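The Pirard line went to simulation in May. The 18 fitters kept their lockers and were issued chairs.

My first job at Nuvora was to watch the gripper open over gray.

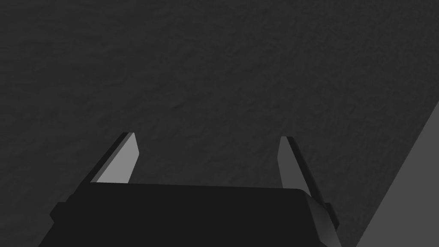
Wrist view, fingers open, nothing held.

I logged it as idle. On the floor, idle meant coffee. Here it meant a line in a table, and Tamer - the scheduling program - read the table every 17 seconds.
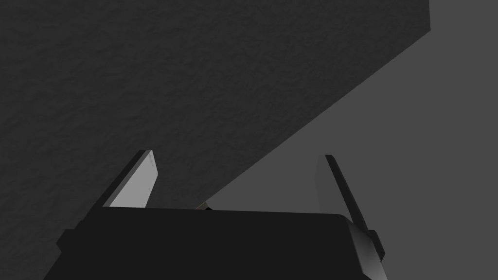
By noon I had 40 lines. My hands kept closing under the desk. I had fitted rods for years and could no longer say which finger took the weight.

Second shift

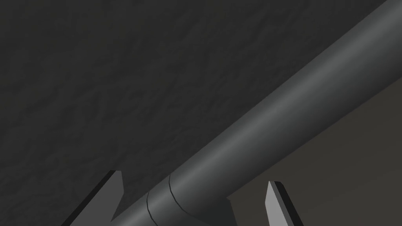 Handover

The woman from the Assefa plant took my chair at six. She asked what the score was.

"98," I said.

She pulled up the body view, white shell and both arms.

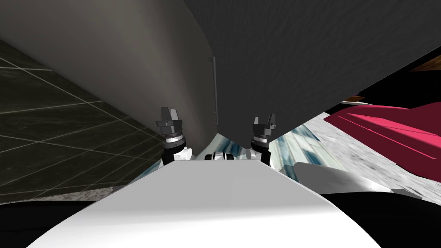

She turned the volume up. There was no sound channel. She left it up, and I went to clear my locker of gloves.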